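Worktop joint over the dishwasher - seal it or leave it?

Home > Kitchens and Bathrooms > Worktops and Sinks

skindle_row
October 16, 2024
Laminate worktop, 38 mm, straight run of 3 metres plus a short return. The mason's mitre sits directly above the left edge of an integrated dishwasher. Fitted in September. The fitter used Sallow jointing compound in the mitre and three bolts underneath. I have looked from below with a torch and there is bare chipboard on the underside for the full width of the dishwasher. No foil, no varnish, nothing.

The fitter says the underside is factory balanced and does not need anything. The dishwasher manual says a vapour barrier must be fitted. Which of them is right, and can it be done without taking the machine out?

tarn_end
The manual. Balancing paper on the underside stops the board from cupping. It slows moisture a bit on the flat but does nothing at a cut edge, and a mitre is two cut edges. If you can see chipboard and no paper at all, then you have either a cheap top or one that has been planed or scraped underneath.

The machine has to come forward. Two screws into the side panels or the worktop, kick plate off, drop the front feet a turn or two, slide it out as far as the hoses allow. You don't need to disconnect anything if there is slack.

kb_offcut
Foil strip usually comes in the dishwasher bag. It is self-adhesive and goes on the underside of the front edge, not on the whole area. People throw it away with the polystyrene. Ask the fitter if he still has it.

skindle_row
He does not. I asked. Can I buy it separately?

kb_offcut
Yes. Any aluminium tape at least 75 mm wide will do the same job. Degrease first. Chipboard dust will lift it inside a month otherwise, so wipe down, let it dry, then one coat of something to bind the surface before the tape goes on.

Mokgethi
I disagree with tape on bare board. Tape traps whatever is already in there. If the joint has had several weeks of steam under it the board will be carrying moisture, and covering it on one face pushes the swelling up to the laminate. Leave the machine out with the door shut for a few days, put a meter on it, then varnish. Two coats of exterior polyurethane, thinned for the first. Tape after that if you want to.

tarn_end
A pin meter in chipboard tells you very little. The resin and the density throw the reading. You can compare one spot with another on the same top but the number itself is no use.

Mokgethi
Comparing is what I meant. Take a reading over the dishwasher and another at the far end over a base unit. If they match, carry on. If the dishwasher end reads higher, wait.

skindle_row
Borrowed a meter. 11 over the dishwasher near the joint, 8 at the far end. What counts as higher?

Mokgethi
That does. I would give it a week.

tarn_end
I would not. Three points on a hobby meter in a board material is within what you get by leaning on the pins. Is the laminate raised at the joint? Put a steel rule across it with a light behind.

skindle_row
No light under the rule anywhere on the mitre. Slight resistance with a fingernail going left to right, none going back.

tarn_end
Then it has not blown. The fingernail thing is a small step left when the bolts were tightened. Normal. Varnish it, tape it, put the machine back.

drornent_lane
Different view on the varnish. Polyurethane is fine on the flat but it does not get into the bottom of the mitre, where water goes in first. I run a thin bead of clear silicone along the line of the joint underneath, smooth it flat with a gloved finger, let it cure, then tape across. Silicone before varnish is a mistake because nothing will key over it. So: varnish, 24 hours, silicone, 24 hours, tape.

kb_offcut
Silicone under tape is overkill and the tape won't hold to it. It will peel at exactly the place you care about.

drornent_lane
It holds either side of the bead. The bead is 5 mm and the tape is 75. Mine has been up for 7 years.

kb_offcut
Fair enough. I would still leave the silicone out.

skindle_row
Going with varnish, then tape, no silicone. Machine stays out until the weekend as a compromise on the drying. Will post if anything moves.

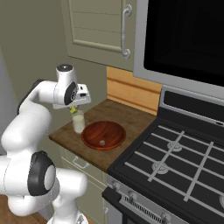
Image: Skindgate, computer render, brown kitchen worktop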